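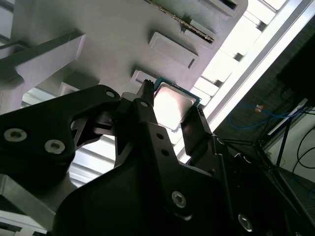 Grerau Moves Processor Sorting to Molded Trays at Urex Site

January 13, 2023

Grerau has changed the way loose computer processors are stored and moved at its Urex parts recovery site. The company is replacing flat foam sheets with molded plastic fixtures that have a separate recess for each chip. The change applies to square desktop processors with a metal heat spreader and a circuit-board substrate. Memory modules, expansion cards and laptop boards are not affected.

The site takes in retired office computers, removes parts that can be used again, tests them and sells them in lots to repair shops. Processors were previously laid in rows on foam and carried between the cleaning bench and the test bench on open carts. An internal review completed in July looked at 1,631 processors that had been rejected at final check. Of those, 400 had damage to a corner or edge of the substrate. The review traced most of that damage to handling after removal from the motherboard, with chips sliding into each other on the foam when carts were turned or stopped.

The new fixtures were drawn up by Cludix, which also supplies the site's test sockets. They are molded in light grey plastic with raised ribs between the recesses. The ribs keep neighboring parts from touching. Recesses come in more than one size, and a processor is assigned to the smallest one that accepts it without force.

Under the revised procedure, a processor is held by two opposite sides only. The top of the heat spreader is not touched after cleaning, and the contact side is not touched at any point. The chip is lined up square with its recess before it is moved in. If it does not seat under its own weight it is lifted out and the recess is checked for debris. Pressing on a chip to make it seat is not allowed.

"Foam holds on to grit and old thermal compound, and you can't see it," said Naima Lahlou, process lead at the site. "The plastic gets wiped down between lots. If there's a smear in a recess it shows up right away on the grey."

Residue from thermal compound was the second most common reason for rejection in the July review. Heat spreaders are now cleaned with alcohol and a lint-free wipe before the processor goes into a fixture. Parts still carrying compound go into a holding bin and return to the cleaning bench at the start of the next shift. Fixtures are wiped with the same alcohol and left open to air for 2 minutes before they are filled again.

Labeling has also changed. Lot numbers were written on tape along the edge of each foam sheet, and the tape often came off in storage. Each fixture now has a permanent number, and the lot is tied to that number in the site's inventory system. Processors are logged by recess, so a chip that fails a test can be pulled without disturbing the rest of the lot. Empty recesses are logged as well. A fixture cannot be closed out in the system until every position has an entry.

Polishchuk, a repair wholesaler that buys tested parts from the site, received a first shipment packed in the new fixtures and asked for two changes. It wanted a chamfer at one corner of each recess to match the orientation mark on the processor, and a flat lid that stacks. Cludix has agreed to the lid. The chamfer would require new tooling and has been put off until the present stock of fixtures is used up. Until then, staff will continue to set all processors in a fixture with the orientation mark toward the fixture number.

The Urex site has ordered enough fixtures to hold 2,000 processors at one time, counting those in storage, on the benches and in transit to buyers. Buyers will be asked to send empty fixtures back with their next order. Fixtures with cracked ribs or warped edges will be taken out of use and ground for recycling. They will not be repaired.

Foam sheets already in storage will stay in use for parts sold as untested. Grerau said it does not plan to repack those lots. Buyers with open orders will receive their processors in whichever packing the lot was logged under, and prices for tested lots are unchanged.

Lahlou said a second review of rejected processors will be carried out using the same categories as the first, so that the two sets of results can be compared directly. Handling damage will be recorded separately for corners, edges and contacts. The earlier review grouped contact damage with electrical failures.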